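The Second Life of the Office Chair

By Baoshan Fan

When I moved to Protberg, I owned a suitcase, a rice cooker and a contract for an office job. The apartment had a bed and a table, but no chair. My neighbor on the stairs told me to wait until Tuesday evening, when people in our street put out the things they don't want anymore. On Tuesday at seven I went down and found a desk chair with one missing armrest. I used it for 15 years, and I am sitting in it now while I write this.

I was ashamed of that chair for a long time. In the town where I grew up, a used thing in the living room meant that the family had bad luck. So it surprised me when my manager, who earned much more than me, told with pride that her whole kitchen was second-hand. She even told me the prices.

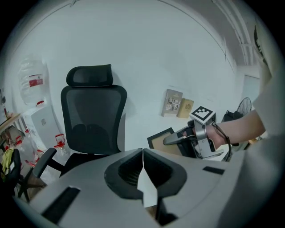
The trade in used office furniture is bigger than most people think. When a firm closes a floor or changes its colors, it wants the space empty in a few days, and the furniture goes out for very little money. Dealers like Lumora, at the river end of Protberg, live from these moves. Their hall can hold 200 chairs, and in January, when many rental contracts finish, it is so full that customers must walk sideways between the rows.

I spent two mornings in that hall. A chair comes in, somebody turns it upside down, and the inspection takes less time than drinking a glass of water. The gas cylinder comes first. If the seat sinks under a person, the cylinder must be changed, and this is a cheap part. Then come the wheels, which are nearly always full of hair and thread. The mechanism for leaning back is the last thing, and it decides the price. A chair with a tired mechanism is sold for parts.

Fabric is a more delicate matter. Buyers forgive a scratch on plastic very easily, but a stain on a seat they don't forgive, even if it is only coffee. Lumora has a small sewing room at the back for this, with two machines and shelves of cloth up to the ceiling. The woman who works there showed me a gray wool that she keeps for chairs she likes. I asked which ones she likes. "The heavy ones," she said, and went back to her seam.

Not everybody in the business is so patient. At Istano, a younger shop across the bridge, they don't repair. They photograph each chair in the morning, sell it in the afternoon with its faults written down, and the buyer brings his own screwdriver. I bought a stool there, and the fault list was longer than the stool's description. Everything on it was true – I still like the stool.

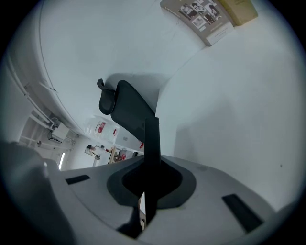 So how can you tell if a used chair is worth the money?

Sit in it for 15 minutes, with your shoes on, at a table of the height you have at home. A good dealer will let you do it. Stand up and sit down again several times, lean to both sides, and listen. A small creak can be a loose screw, but a click that comes each time at the same place is usually more expensive.

My own chair has such a click. Last winter I took it to the Yin workshop, where they repair anything with a spring in it, and asked for the price of a new mechanism. It was more than a complete used chair at Lumora. I paid it, and I also asked them to look for a second armrest. They found one in a different shade of black, a little wider than the old one, and I put my left elbow on it every morning when I open the mail.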